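Grarkeck Forum > Simulation and Planning > Troubleshooting

Gripper drives into kitchen corner, planner says path is clear

mossyporch
Posts: 12
Saturday, 9:14 am

Hi everybody, hope the weekend is treating you well. I've been wrestling with this one since Thursday night and my coffee has stopped helping, so I'm bringing it to you kind people.

I'm running a mobile arm with the Trulteck parallel gripper in the Portela kitchen scene. The job is simple enough: roll up, reach in along the wall, close, back out. Most of the time it's lovely to watch. Then every so often it reaches for the corner where the big gray panel meets the tile, keeps right on going, and the left finger ends up inside the panel. The arm shudders for a bit and then the whole run dies with

ERROR 1542: contact solver did not converge

The planner reports the path as collision free each time. I ran it 20 times last night and got the fault often enough that I don't trust any of it. This is supposed to go onto the real arm in March and I would really like to keep my fingers, and its fingers, in one piece.

tallgrass_dan
Posts: 311

Morning! Sorry you're losing your weekend to this. 1542 is nearly always overlap. Something starts a step already inside something else, the solver tries to shove them apart, and off it goes. My bet is your time step. Cut it in half and try again before you touch anything else.

mossyporch

Thank you, I did try that (should have said so, my apologies). Halved it, then halved it again. The shudder looks prettier but the finger still goes in.

ovenmitt
Posts: 88

I have to disagree with tallgrass_dan a little, with love. A smaller step just makes the crash more polite. If the planner thinks the path is clear and the physics thinks it isn't, they're looking at two different shapes. Is your panel's collision mesh the same one you render? In the older Portela scenes the big flat pieces had a collision box that was thinner than what you see, and I lost most of a month to it once, back when I was too proud to ask here. Turn on the collision overlay and go look at that corner. Also a view from the wrist would help us a lot, if you can save one.

tallgrass_dan

Fair, though I've seen small steps fix this with my own eyes! Thin fingers against a big flat surface are just hard. I'd still check the padding on the fingers too.

mossyporch

Okay, I have a wrist view now, from partway through one of the bad reaches. The tilt is how the wrist comes in, so lean your head over a bit.

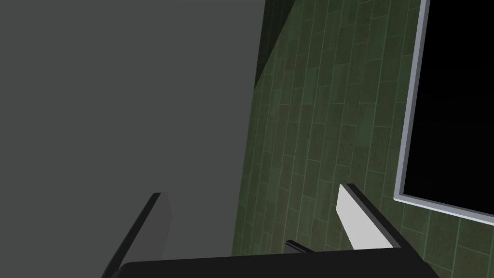 Wrist view on the way into the corner, jaws open, gray panel on the left and green tile on the right

I turned on the overlay as well, and ovenmitt, I owe you a pie. The collision box for the panel is set back from the face you see. The planner was squeezing the left finger through a space it believed was free.

ovenmitt

Make it peach! Glad you found it. Rebuild the box from the visible mesh and then clear the planner's cache, or it'll happily go on using the old one.

kettle_and_wire
Posts: 540

Jumping in with a grumpy safety note, please forgive me. Fixing the mesh is good, but I wouldn't stop there. Your planner and your real kitchen are going to disagree somewhere too, and out there you won't get an error number. Put a force limit on the wrist and have it stop on contact. We run the Kustberg controller with a hard stop set low and it has saved us more than one cabinet.

tallgrass_dan

A stop set that low will trip on every little bump, though. We gave up on ours after a week of walking over to reset it.

kettle_and_wire

I'd take the walking. But yes, you have to tune it, and the first few days are a pain.

mossyporch

Rebuilt the box, cleared the cache, went back to my original time step, and ran another 20. No 1542 in any of them. A couple stopped short because the planner couldn't find a way in, and I can live with that for now. I'll read up on the force limit tonight. Does anyone know if the Trulteck driver passes wrist force through, or do I need to get it from the arm itself?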